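From: Nnamdi Ogunleye
To: undance-users list
Date: Oct 10, 2020
Subject: Re: [undance-users] wrist view in teleop demos, rock stacking

Kobe Hoekstra wrote:
> We started recording demos for the rock task in August, using the
> Undance sim with the stock two-finger gripper and the Kariuki hand
> controller. The plan is to train from the wrist view only. I have 600
> demos from 2 operators. After throwing out the ones where a rock was
> knocked off the table I'm left with 546.
>
> The policy reaches fine and closes on the rock fine. It falls apart at
> the release. It either lets go too high or pushes down into the lower
> rock. Is this a data problem or do I need a bigger network? Also, one of
> my operators wants the third-person view turned on while she drives. Is
> there any harm in that?

Kobe,

Taking the second question first. Yes, there is harm in it, if the policy is only going to get the wrist view. The operator will use the side view to judge height, and the policy has nothing to match that with. We did it this way at Pravbridge on the first version of our set and had the same trouble you describe at the release. The reach was good in both versions.

What we do now is give the operator exactly the view the policy gets, at the same size, and nothing else. They complain for the first day. They also get slower, and they start making small side to side moves near contact so they can tell how far apart things are. Keep those moves. Don't smooth them out in post. Our smoothing filter was taking most of them out and it took me a long time to notice.

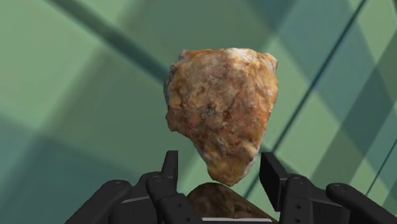
Height is the hard part from the wrist. The gap between two rocks can look like almost nothing when there is still plenty of room, depending on how the wrist is tilted. If the demos were made with a side view, the operator comes straight down and opens at the right moment, and there is nothing in the wrist images just before the release that says why it was that moment. I would not try a bigger network until you have fixed this. We tried it and the training loss went down and the releases did not get better.

Some other things to check, in the order I would check them:

Look at when the open command is logged compared with the image. With the Kariuki controller the trigger has its own clock, and in our logs it was 7 steps ahead of the camera. The logger in Drerkosance lets you set an offset for each channel. Play back a few demos step by step and watch the fingers. If the command says open and the fingers are still closed for longer than the gripper needs, you have the same problem.

Look at whether your two operators release the same way. One of ours lowered until the rock was resting and then opened. The other opened a little early and let it drop the last bit. Both count as a success in the sim, but mixed together they teach the policy to do something in between. Pick one and write it down for the operators. We picked resting first.

Check your rock textures. If every rock in the set has the same surface, the policy may be keying on the color of the lower one. We change textures and background panels between episodes, and we keep the background blurred so it doesn't learn to line itself up with anything back there.

On throwing out the demos with knocked rocks, I would go back and look at those. If the operator recovered and finished the task, keep the part from the recovery on. Those were some of the more useful demos we had, and you don't get many of them by asking people to make mistakes on purpose.

As for redoing the whole set, I'd collect a small batch first with the side view off and the resting release, train on that alone, and compare. You should be able to see a difference at the release even with a lot fewer demos. The reach will be worse, so start the rollouts with the rock already held.

I can send you our offset script for Drerkosance if you want it. It expects the older log format, so you may need to change the channel names.

Nnamdi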